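Renmont Everyday Cloth, blue

Item no. 2206

The Renmont is a soft cloth in a strong blue colour, made for the kitchen, the bathroom or the sports bag. It folds small and doesn't take much place in a drawer — we keep a pile of them beside the sink in our own shop.

The blue cloth, folded, on a white table
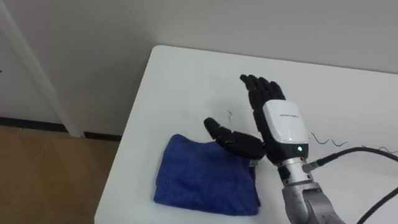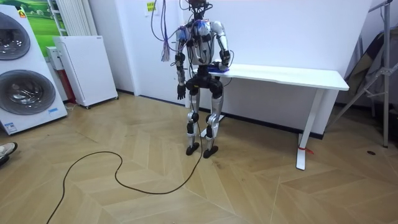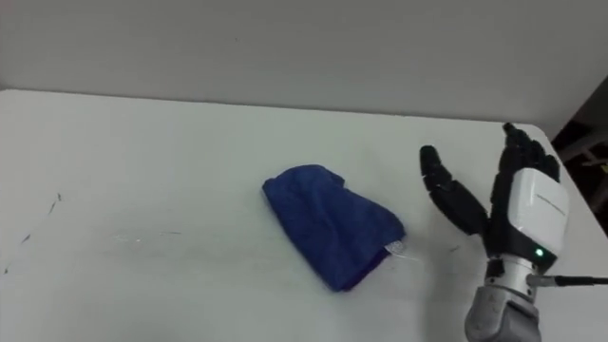 Washing: please wash the cloth once before the first use, separately from white things. After this it can go with other coloured laundry. Do not use softener, it makes the fabric drink less water. Small creases from folding go away in the wash, ironing is not necessary.

The same cloth is sold in grey as item no. 3473. Grey orders are sent from July.

Hotels and schools can order in cartons of 100 pieces. For more than 2000 pieces, please write to us first — the delivery is then made directly from the Clesari warehouse and needs one week longer.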